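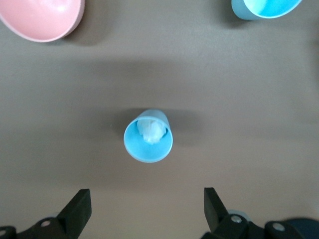

Budget season for our little automation corner at Stotel, and I am way too happy about it! Last January we had one arm on loan and no spending plan at all. Now I have an actual line in an actual budget, so here's a thread on how I'm dividing it up. First thing I learned is that the practice objects are the cheap part. A light blue plastic cup with a wad of white tissue in it, a pink bowl, another blue cup, and you've got a sorting and clearing exercise that can keep an arm busy for weeks. Everything on the other side of the fingers is where the money goes.

2/ The total I'm working with is $3,433. It has to cover a gripper, spare fingers, mounting, cables, a wrist camera and whatever I forgot. The arm itself is on a separate line, thank goodness.

3/ Gripper first. I got quotes from Winport and Mustance for a two-finger parallel model with a wrist bracket. Winport came in at $586 less, but their bracket is extra and so is the cable. Once I put both quotes in the same spreadsheet columns they were a lot closer than I expected. Please do this before you fall in love with a quote!

4/ Things I now ask every seller, in writing:
Is the bracket included?
Which screws, and can I buy them anywhere?
How wide do the fingers open?
What does one replacement finger cost, and how long does it take to ship?

5/ That last question changed my whole plan. One seller could send fingers in a couple of days. The other wanted me to send the entire gripper back. I would lose the cell for weeks over a scuffed fingertip, so spares went onto the list right away.

6/ Measure your own stuff before you ask about opening width. I took a ruler to every cup and bowl we use, rim and base, and wrote it all down. The widest bowl doesn't fit between the fingers of either model, so we'd be picking it up by the rim. Fine by me, but I was glad to know before ordering.

7/ Camera: I set aside $400 and that includes the mount. I was tempted by a fancier one (very tempted, the tab is still open). For tabletop work up close, I care more about a short minimum focus distance and a cable that survives the wrist turning back and forth all day.

8/ Lighting is on the list too, and I nearly left it off. Soft overhead light is lovely, but the arm still throws a shadow over the table, and it moves when the arm moves. Two cheap diffused lamps are going in. If they turn out to be the best money in the whole budget I will be insufferable about it.

9/ Table: keeping the one we have. Plain, matte, gray-brown, and bright plastic shows up beautifully on it. Zero dollars! My favorite row.

10/ Software. Enache gives you 30 days to try their planning tool, and I'm holding off on starting the clock until the gripper is bolted on. I've burned a trial before while waiting on a parcel. Never again.

11/ Stuff I forgot in the first draft: shipping, a decent screwdriver, cable ties, a second power strip, and my own hours for setup. I've put down roughly a week for that last one and I fully expect to be wrong.

12/ Order goes in once Mustance answers my question about the spare fingers. If you run a two-finger gripper on a small budget, tell me what wore out first. I still have a bit of room in the spares row and I'd love to fill it with the right thing.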